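Entryway and back hall, Sunday, September 25, 2022

Quick gallery from the Firnard flat, more when I get the rest sorted. Hall first, then the desk corner, then (maybe) the kitchen. No before shots of the kitchen, forgot. Boxes still going out to the Adport unit, 18 gone so far, shoes staying put for now.

White floor tiles, so every crumb shows. Swept toward the door, then back again under the table. Grit gets in the grout lines, needs a stiff brush really. The soft one from Michalski's just pushes it arround. 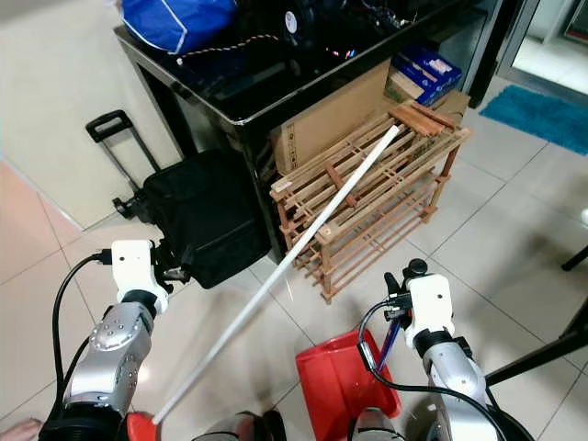
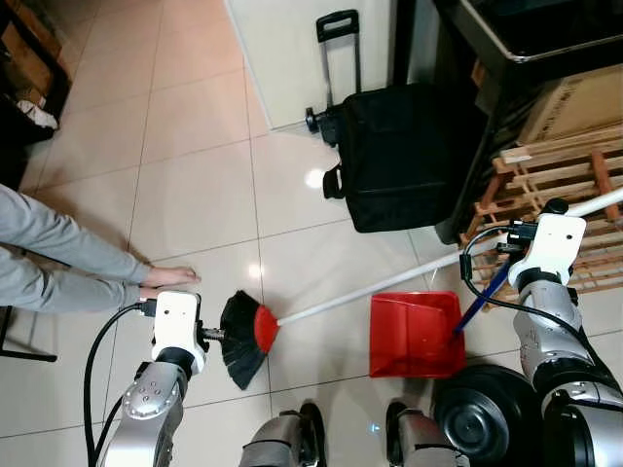

Floor day: long white broom handle, red dustpan on a blue stick.

Shoe rack is the slatted wood one, rods on every tier. Light brown, reddish at the joints. Wants a wipe with a damp cloth, not soaking. Loose slats to go back on once I find the screws. Flat cardboard behind it goes to recycling Tuesday.

Printed boxes by the table, blue and white ones, leave stacked. Theyre spares for the Sustis shelf and I don't want them mixed in with the shoes again.

Still to do
- baseboards, both sides
- felt pads on the chair legs
- new doormat, the old one sheds
- hooks, 20 ordered, not here yet

Kitchen pictures next, prob in the same folder. Desk corner after that.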